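2019-11-23, notas para a fala, sala pequena, 4 blocos

**Abertura (rápido)**
- bom dia, agradecer à Wiesława Brzozowska pela sala e pelo café
- hoje: arrumar papel solto. Só isso. Recibos, etiquetas, bilhetes, cartões rabiscados
- perguntar quem tem uma gaveta que já não fecha. Esperar pelas mãos, não correr

**Bloco 1: o caso Magagula**
- escritório pequeno, 80 pastas na estante, nenhuma com data na lombada
- o Sipho Naidoo passou outubro inteiro a separar. 992 papéis só na primeira caixa (dizer o número devagar)
- quase tudo eram cartões com duas palavras escritas à pressa. "Ligar Dorno." Ligar para quem, quando?
- regra que saiu dali: papel sem data e sem nome vai para a caixa das dúvidas, um mês, depois lixo
- contar a história da fatura da Skerkero se houver tempo. Se não houver, saltar

**Bloco 2: a mesa**
- mesa limpa antes de começar, uma caixa pequena em pé, à mão. Alta e estreita, os cartões ficam direitos e lêem-se de cima
- um papel de cada vez!! pegar, ler, decidir. Nada de montinhos "para ver depois"
- quem pega no cartão é quem decide, senão passa de mão em mão e volta ao monte
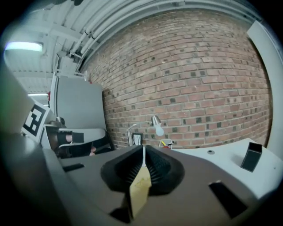

*Cartão ou papel grosso amarelado com riscos ou manchas perto da borda de cima; caixinha preta em pé na mesa branca.*

- parar aqui um bocado, deixar olhar
- perguntar à sala: guardavam este cartão? Em regra metade diz que sim. Pedir razões
- manchas e rabiscos não são informação. Se não se consegue ler em cinco segundos, dúvidas
- papel grosso engana, parece importante. Convites, cartões de visita, tampas de bloco. Mesma regra para todos

**Bloco 3: as caixas**
- três chegam: guardar, dúvidas, fora. A quarta enche sempre de coisas sem nome, já experimentei
- etiqueta na frente, letra grande, caneta preta. Não na tampa
- tamanho: mais pequena do que se pensa. Caixa grande convida a despejar
- no arquivo Bevidow começaram com uma de 2000 folhas, ao fim da semana nignuém lhe mexia
- (mostrar a minha caixa, está no saco azul, NÃO ESQUECER)

**Bloco 4: exercicio**
- distribuir os envelopes, pares, dez minutos
- cada par esvazia o envelope na mesa e separa. Sem telemóvel
- eu passo pelas mesas, oiço as discussões, escolho duas para contar no fim
- se sobrar tempo: trocar envelopes e ver se o outro par decide igual

**Fecho**
- perguntas
- folha de presenças, circula pela esquerda
- devolver as caixas à Wiesława até à uma, ela fecha a sala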